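Household Routines, Week 6: Picking Up a Floor

Okay, before anything else, the reading logs. I have most of them, and if yours is missing from the stack you can still hand it to me on December 7, 2020, no penalty. After that it goes to Kibet Wanyama, who is grading the second half of the term and is much stricter than I am (you've been warned!).

Last time we did surfaces: counters, desks, the top of the dresser. Floors are a different animal and I want to spend the whole session on them. People tend to treat a messy floor as one big job, and then they stand in the doorway and feel tired. So we break it up by what the stuff is made of, more or less. Soft things, trash, things that live somewhere else. I go in that order at home, but Rostam Bagheri swears by trash first and his Datura Street apartment always looks better than mine, so take your pick.

Soft things. Blankets, towels, sweatshirts, anything plush. Pick them up by the middle and give them a little shake over the floor, never over the bed. You would not believe the crumbs. Small trash loves to hide in folds, and if you scoop up a towel and march it straight to the washer you'll be peeling wrapper bits out of the drum later. I did this in October with a whole granola bar. Chocolate chip. The machine forgave me, the pillowcases didn't.

Trash. Bring the can to the mess! I say this every year and every year somebody in the practice room walks six trips across the floor with one candy wrapper at a time. Put the can down within arm's reach of the worst patch, work outward, and move it when you have to stretch.
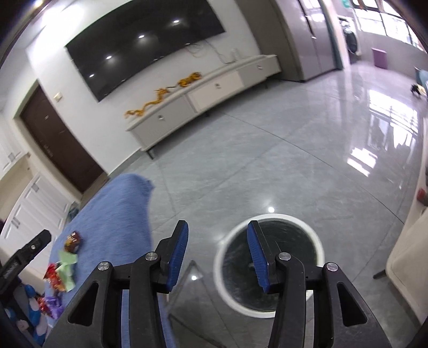

And snack wrappers are the thing to practice on, they're light and slippery and they stick to fabric. Flatten the crumpled ones a little if they keep springing out of the can. Check that they're empty first, too, especially if you get ants like I do. If there's a liner, tuck the edge down so it doesn't slide in on itself when something heavier lands on it.

Things that live somewhere else. Make one pile by the door and carry it out at the end. One pile, please, I have seen what happens with four.

For next week: do one floor at home, any room, and time it. Write down the start, the finish, and where you got stuck. The Shahbazi chapter on laundry is 2 short sections and you can skip the part about starch.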